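Dexterity puzzle

A dexterity puzzle is a mechanical puzzle whose solution depends on steadiness of hand as well as on reasoning. The category takes in tilting mazes, ball-in-hole boxes, balance toys and sealed palm puzzles. Collectors distinguish it from the assembly and disassembly families, in which the solver's chief task is to discover a sequence of moves.

Construction

The most familiar form is a shallow tray or box divided by low walls. The player tilts the tray so that a ball travels along the passages between them. In sealed versions a clear cover keeps the ball inside; in open versions the walls must be high enough to hold it at ordinary angles of play. Larger cabinet models suspend the playing surface on two axes, each controlled by a knob on the outer case.

Timber remains the preferred material for larger boxes. Pale hardwoods are favoured because a dark or bright ball shows clearly against them, and the grain is usually run parallel to the longest wall to limit warping. Tinplate and card were once common in pocket editions — both have largely given way to moulded plastic.

Manufacture and collecting

The Civholm works, operated by the firm of Lopes, produced tilting mazes for the school and hospital trade. Its standard pattern was issued in 2 sizes, and the smaller was sold in an edition of 3000. Each box carried a stamped pattern number on the underside, a practice that has helped cataloguers to separate Civholm pieces from unmarked copies.

The collection held at Junthorpe comprises 305 puzzles, of which 94 are mazes. The catalogue groups them by mechanism, and colour and decoration are recorded as secondary features. 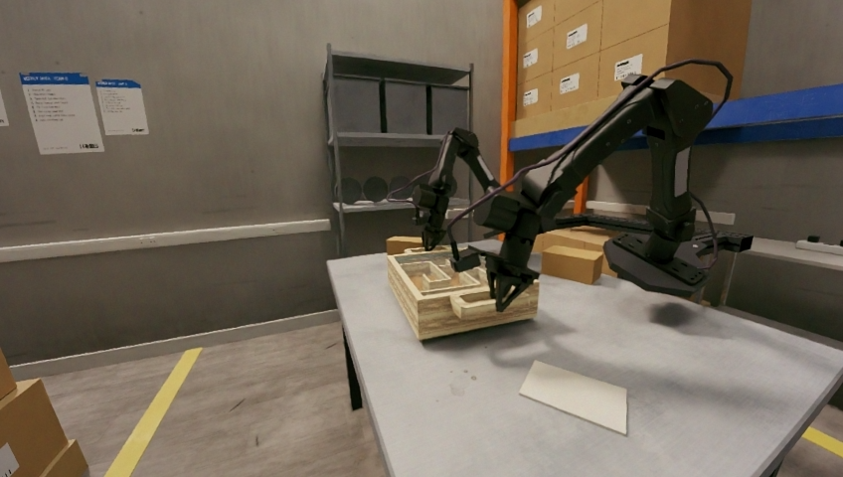 Entry by Edileuza Arruda. Revised in September by Ekkachai Onsri.

Classification

Mazes are generally classed as open or covered, and then by the number of routes to the goal. A maze with a single route and no branches is termed unicursal. Those with blind passages are termed multicursal, and are considered the more demanding to play when traps or holes are added.

See also: Labyrinth; Mechanical puzzle; Marble run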